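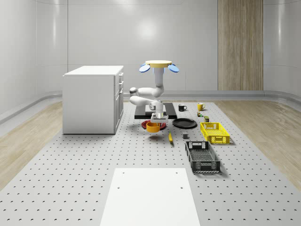 CAKPORT, October 30, 2026. Prellard, the tableware rental company, will extend its Rukance returnable cup service to the whole of Cakport next month, following a trial in the Shirima neighborhood that began in July. Customers at cafes and lunch counters that have joined will be able to borrow a cup with their drink and hand it back at any other counter in the service. The cups have straight sides and come in one color, an orange close to that of the round, open-rimmed piece at the top of this release. Prellard chose a single color for all sizes so that counter staff can pick out a Rukance cup in a full dish tub.

During the Shirima trial, 14 cafes lent out cups to their regular customers and to anyone else who asked. Together they recorded 3,345 loans. The trial was paid for by Prellard, and cafes were not charged for cups, washing or delivery. A monthly fee will apply under the citywide service. It is set by the number of cups a business keeps on hand and includes pickup, washing and replacement of worn cups.

Borrowing a cup works as follows. The customer pays a $4 deposit along with the price of the drink. When the cup comes back, the deposit is returned in full, in cash or to the card used. No app or account is needed, and there is no time limit on a return. Customers who bring back one cup and want another drink can simply swap, with nothing added to the bill.

The trial led to several changes. The first lids were too tight, and staff at the busier cafes said that they slowed the morning line. A looser lid with a wider lip went into use partway through and will be standard from now on. The return crates have been made shallower as well. A full crate of the original kind was heavy to lift from the floor, and many cafes keep theirs under the counter where there is little room to bend.

Prellard has also dropped the paper tally sheets used in Shirima. Cafes were asked to mark each loan by hand, and the sheets often got wet or were filled in at the end of the day from memory. Loans will be entered at the register as an ordinary sale item, and deposits will show as a separate line on the receipt.

Cups will be collected every weekday morning and taken to the Prellard wash hall on the east side of Cakport. The hall already handles plates and glassware for the company's banquet business. One of its lines has been refitted with racks that hold the cups upside down at a slight angle so that water does not pool in the base. Cups that are scratched, stained or misshapen are pulled at the end of the line. Clean cups go out the next morning in covered crates.

The wash hall will add a second shift to handle the extra work. Openings for drivers and wash line staff will be posted on the Prellard website and at the hall entrance.

The service will cover three sizes. The small cup is meant for espresso drinks, the medium for coffee and tea, and the large for iced drinks and soup. All three take the same lid. Handles were tested in Shirima and will not be offered, as cups with handles could not be stacked and took up too much space in the crates. Cafes that want a sleeve for hot drinks can order a washable one at an added charge.

Businesses do not have to give up paper cups to take part. Several in the trial kept both, and Prellard will leave that choice to each owner. Participating counters are asked to put the return crate where customers can reach it without waiting in line and to post the deposit amount next to the menu.

A cup may be returned even if the lid is missing. Cracked cups will be accepted during the first month of citywide service, and the deposit will be paid back as usual. After that, refunds on cracked cups will be up to the counter that receives them. Personal mugs and cups from other programs cannot be accepted and should not be left in the crates.

Cafe owners who wish to see the cups before signing up may order a sample box from Prellard. Each box contains the three sizes, a lid, a sleeve and a copy of the service terms. There is no charge for the box, and it does not need to be sent back. Schools, offices and event organizers in Cakport may also apply, though service to those locations will start later.

About Prellard

Prellard rents and washes tableware for restaurants, caterers and public events in Cakport and nearby towns. The company employs 195 people. Rukance is its service for returnable drink cups.

Recent releases
Rukance trial opens in Shirima
Prellard adds soup bowls to its banquet range
Holiday rental hours and order deadlines
Changes to delivery routes in north Cakport

Get Prellard news by email. Enter your address to subscribe. You can unsubscribe at any time.

Contact the press office | Terms | Privacy | © Prellard. All rights reserved. | Back to top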